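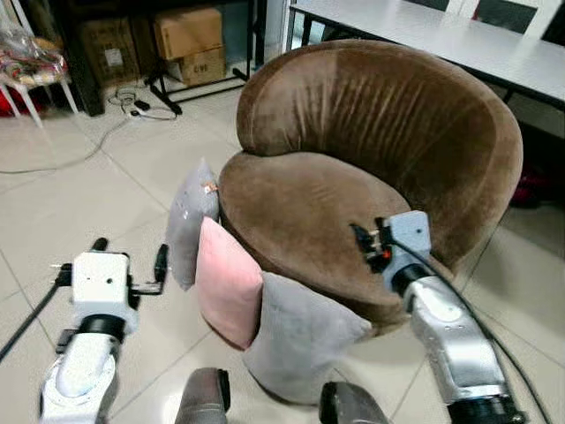
Ticket status: Resolved
Product: Forkura property inventory sync
Site: Prestberg furnished lets
Priority: Normal
Component: Export queue, photo attachments

Reported problem

Inventory records saved on the tablet app show as synced, but the item does not appear in the web console. Text-only records arrive within a minute. Records with a photo attached stay in the queue and are marked Sent after the second retry. The customer first noticed this in March, after moving the Prestberg account to the Darkuvus storage region. 39 records are affected, all in living room and bedroom categories.

Environment

Tablet app on the current release, two devices, same account. Console opened in a desktop browser. The office network uses a filtering proxy supplied by Athumani. No change to user roles since the account was set up.

Log

09:10 Asked for the queue export and one affected record. Received both. The record is a seating item with the fields room, type, color, covering and condition filled in. Type is "tub chair," color is "brown," covering is "velvet." All fields pass validation.

09:35 Resent the record from the support console with the photo removed. It appeared in the web console immediately. Text fields ruled out.

09:50 Resent with the photo attached. Stuck. Status changed to Sent after retry two with no upload receipt. Reproduced on the second tablet.

10:20 Customer asked whether loose cushions have to be separate records or can be listed under the chair. Either works. Child items use the parent's photo unless they have their own, so a gray cushion and a pink cushion entered under the same chair will both display the chair photo.
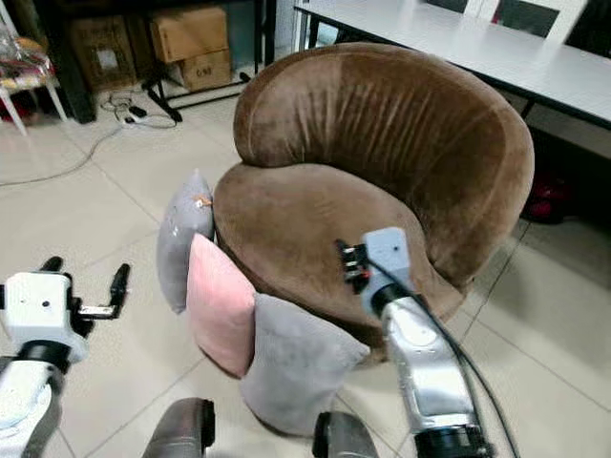

Child items are not a factor in the fault. Deleted the child items from a test copy and the upload failed the same way.

10:45 Checked file size. Failing uploads are all over 13 MB. Uploads under that size go through. The documented limit on our side is 33 MB, so the request is being dropped before it reaches us.

11:15 Moved one tablet to a phone hotspot. The full queue cleared on that device. Problem is on the office network path.

11:40 Customer's network contact confirmed that the proxy applies a body size limit to any host not on the allow list. The old storage host was on the list. The Darkuvus host was never added.

13:05 Host added. Retried 19 records from the second tablet. All received, all with receipts.

Cause

Proxy limit on an unlisted storage host. The app made this harder to find by treating the closed connection as a completed send. That part is a defect and has been logged separately.

Steps for other sites with the same symptom

1. Open Settings, then Queue, and export the log. Look for entries marked Sent with an empty receipt field.

2. Add the storage host for your region to the proxy allow list. The host name is shown under Settings, Account, Region.

3. Select the affected records and choose Resend with attachments. Plain Resend skips the photo if the record is already marked Sent.
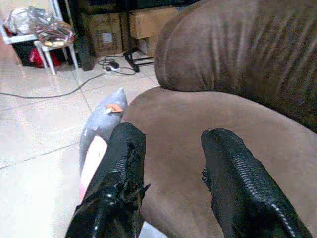
4. Reload the console and check that each record has a receipt number. Do not clear the app cache before this, as unsent photos are stored there.

Follow-up

Receipt check is planned for the next app release. Until then, sites that change region should repeat step 2 on the day of the move. Customer confirmed all records present at 15:30 and agreed to close.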